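2022-08-27

A little thread about washing-up, and about my gran's dinner service, as I've spent most of this week thinking about both. Get yourself a cup of tea, I do go on. 1/

Gran had a white dinner service that she bought a piece at a time from Gosling's, the hardware shop in Darnton. A plate when she could manage it, a bowl at Christmas, and the gravy boat one very good November when the overtime came in. It took her years and she was so proud of it! 2/

We used it every single Sunday, mind you. She didn't believe in keeping things for best. If one got chipped it went under a plant pot and she'd walk down to Gosling's for another (and stop for a natter, so that was the morning gone). 3/

Since it came to me I've been learning to look after it properly, and lots of you asked how. Glasses first, then cutlery, then plates, pans last of all. Water as hot as your gloves will stand. Change it when it goes grey, even if you're nearly done. 4/

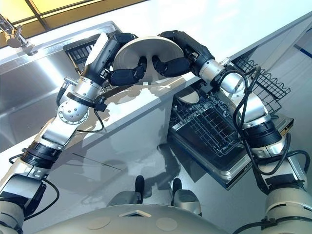
Plain white plate, both hands. 5/

Tea stains in the cups: a spoonful of bicarb, a drop of water, rub it round with a soft cloth and leave it while you do something nicer. I've had 20 cups through that treatment this week and my thumbs know all about it. 6/

Grey knife marks on the plates are mostly metal left behind by the cutlery, so don't despair, they're often not scratches at all. A gentle cream cleaner and some patience. Try a little patch underneath first, please, especially if there's any gold on the rim. 7/

For stacking, I put a sheet of kitchen paper between each one. A jar of odd buttons at the car boot cost me 50p and a whole box of side plates was £2, so I'm short of cupboard space now as well as sense. 8/

If anyone has a spare lid for the small tureen, my messages are open and I'll gladly pay the postage. Right, the potatoes want doing. 9/9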